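Soft Furnishings in the Residents' Lounge
Allemar House, Pletlow

The residents' lounge at Allemar House was refurnished in August. The room serves as a reading room in the morning, a meeting place in the afternoon and a quiet sitting area after supper. This page records the seating and the cushions chosen for it, together with notes on their daily arrangement and care.

The lounge is furnished with pieces from two suppliers. The sofas and armchairs were ordered from Hornenura in pale, neutral colors that suit the existing carpet. The cushions, 12 in total, came from Farías in shades of blue and gray. Residents were shown fabric samples in the spring and were invited to state a preference. The cooler colors were favored by a clear majority, and the red and rust samples were returned.

Cushions are set out again each morning before the room opens. Those found on the floor or on the window seat are returned to the sofas, turned if necessary, and placed against the back with the seams at the sides. Staff are asked to lift each cushion by its two upper corners and to let it hang for a moment before setting it down, so that the filling settles toward the lower edge and can be evened out by hand.

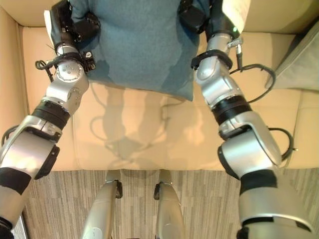 Fabric care follows a simple schedule. Cushions are brushed every Tuesday and aired near an open window for 15 minutes when the weather permits. Covers are inspected at the same time for loose thread, marks and worn corners. A soft, felt-like surface such as the one on the blue-gray cushion, held up over the beige sofa, shows creases readily, and the lower edge is the place to look for them. Creases of this kind should be smoothed with the flat of the hand. Darker patches in the color should be noted on the inspection sheet and left for the housekeeping office to assess. Water should not be applied to them.

The sofas require less attention. Smooth upholstery is wiped with a dry cloth along the full length of the seat, then along the seams between the seat cushions, where crumbs and dust collect. Polish is not used on any seating in the lounge. Pens, scissors and keys should be kept off the seats.

Some 200 visitors use the lounge in an ordinary month, and wear is to be expected. Covers that can no longer be smoothed or cleaned are replaced from a reserve of 6, kept in the linen room on the ground floor. Requests for a replacement may be left at the front desk at any time before 4 p.m. The window seat will be fitted with its own pads when the present order is complete, and photographs will be added to this gallery at that time.

Contact the Housekeeping Office | © Allemar House, Pletlow. All rights reserved. | Back to top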